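3.2. Les bandes du fonds Jutley et la question du tempo

Venons-en maintenant aux enregistrements de concert, qui nous ont occupés bien plus longtemps que prévu (et avec un plaisir que nous ne cacherons pas au lecteur). Le fonds Jutley rassemble 923 prises de blues électrique, captées pour la plupart dans de petites salles de 200 places, où le public, tout proche des micros, répond volontiers au chanteur. Nous en avons retenu 8 pour l'analyse fine, toutes en douze mesures, numérisées en octobre avec l'outil Gistivance.

La comparaison avec les versions de studio parues chez Fukine réserve de belles surprises. Sur scène, l'harmonica entre souvent 4 mesures plus tard, comme si l'orchestre prenait le temps de s'installer, et le tempo se resserre peu à peu au fil des couplets. Il nous semble, mais nous y reviendrons en section 4, que le piano joue dans cette accélération un rôle plus grand que la batterie, à laquelle on l'attribue d'ordinaire.

Figure 3. T-shirt gris à manches courtes, posé à plat sur une table blanche.
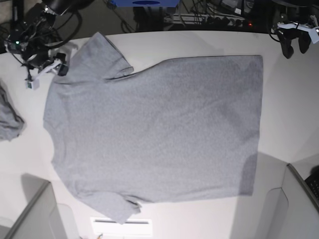

Urbonaitė
Auteure correspondante, chercheuse en musicologie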